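2019-05-27

**Kirnovport library will lend schoolbooks for the whole summer**

The public library in Kirnovport will lend schoolbooks for the full summer this year. Until now a schoolbook could go home for 20 days only, and the reader had to bring it back before taking it again. From the first day of the school holiday, the book can stay with the family until classes start.

The change was decided in April, after the library asked parents what they needed most. Many of them answered that they do not want to buy a book which the child will use only for a few weeks of repeating. A new book for the upper classes is expensive, and the used ones are sold very quickly in the shop on Pringle Street.

The library has now 1,291 schoolbooks in its collection. The biggest part is mathematics and languages, and after them come the natural sciences. Some of the books were given by the two schools in town when they changed to newer editions. The library says it checked with the teachers which of the older editions can still be used, and the others were taken off the shelves. 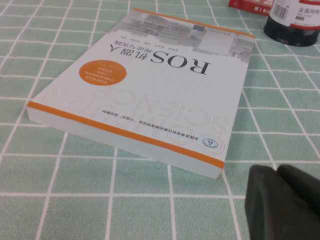
*A paperback textbook on a table.*

Each family can take up to six books at one time. It is necessary to have a library card, but a child's card is enough if a parent signs the form at the desk. The card is free for everybody who lives in Kirnovport or goes to school there. Families from Cudach can also get a card this year, as the small library in Cudach is closed for repair of the roof and will not open again before autumn.

Writing in the books is not allowed, also not with pencil. If a book comes back damaged, the reader pays for the repair or brings another copy of the same edition. There is no fine for the first week after the end of the summer loan. After this week the usual fine applies.

The library in Kastotbridge started a similar loan last year. There, 30 books were still missing when the school year began, and the library had to write letters to the families. All of them came back in the end except one atlas. Kirnovport will send a reminder by text message, so parents are asked to check that the library has their right phone number.

A reading room for pupils will also be open in the mornings during the holiday. It has 31 seats and is on the second floor, next to the newspapers. Pupils can work there alone or in small groups, and they may bring their own drinks in a closed bottle. Food is not allowed in the room. The elevator is working again, and the entrance from the parking lot is without steps.

Books can be reserved at the desk or by phone from next week. A reserved book is kept for three days and is then given to the next person on the list. The list of all titles hangs by the entrance and can be taken home as a printed copy.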